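Corporate Environmental Reporting
Unit 5 handout: Reading a company's sustainability report
Instructor: Joon-young Yeon
Revised 15 March 2023

Before class, read the Edari and Heinonen extracts in the course packet. Bring a calculator. We will work through the intensity problem together and you will do the boundary problem on your own.

1. What the company is counting

Every greenhouse gas figure depends on a boundary. A company can report on everything it controls, or on its share of everything it owns. The two methods give different totals for the same business, and both are allowed. Find out which one was used before you read any further. It is usually in a note near the back.

Then look at scopes. Scope 1 is fuel the company burns itself and gases that leak from its own equipment. Scope 2 is purchased electricity, steam, heating and cooling. Scope 3 is everything else in the value chain, from raw materials to what happens when the customer throws the product away. For a maker of household goods, scope 3 is often the largest part by a wide margin.

The Edari extract reports scopes 1 and 2 in full and covers only business travel under scope 3. Edari makes countertop appliances. Write down which scope 3 categories you would expect to matter for a company like that, and keep the list for Unit 6.

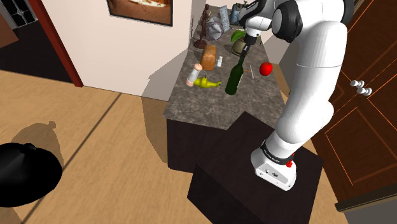 2. Absolute and intensity figures

An absolute figure is total emissions in the year. An intensity figure divides that total by something: units sold, revenue, floor area, employees. Reports like to lead with whichever one went down.

Worked problem. Giltier emitted 1000 tonnes in its base year and made a certain number of units. The next year it emitted 139 tonnes more and made twice as many units. Absolute emissions rose 13.9 percent. Emissions per unit fell by 43 percent, rounded. Giltier's headline said "emissions intensity sharply reduced." The statement is true. A reader who stops there will still come away with the wrong idea about the total.

When the divisor is revenue, watch for price changes. If prices go up and nothing else changes, intensity per dollar falls.

3. Base years

A base year should be a normal year. Check for plant closures, strikes or an unusually cold winter. If the company bought or sold a large business after the base year, the base year should be recalculated — look for the word "restated." Heinonen sold its foundry and did not restate. On page 2 of the extract, try to separate the effect of the sale from the effect of the efficiency program. You will not be able to do it fully with the numbers given. Say what is missing.

4. Assurance

"Limited assurance" means the reviewer found nothing to suggest the figures are wrong. "Reasonable assurance" is a stronger opinion and takes more testing. Check which figures were covered. In the Skarnano report the assurance statement applies to scope 2 only, though it is printed opposite a table of all three scopes.

Awards and rankings are not assurance. Many are based on a questionnaire the company fills in itself, and some charge an entry fee.

5. Assignment

Choose one of the four companies. In two pages, state the boundary, the scopes covered, the base year and the level of assurance, then pick one claim from the summary and trace it back to the data table. If it cannot be traced, explain where you lost it. Due at the first meeting in May. Late papers lose a grade step unless you wrote to me beforehand.

Terms to know for the quiz: operational control, equity share, market-based and location-based scope 2, restatement, materiality, double counting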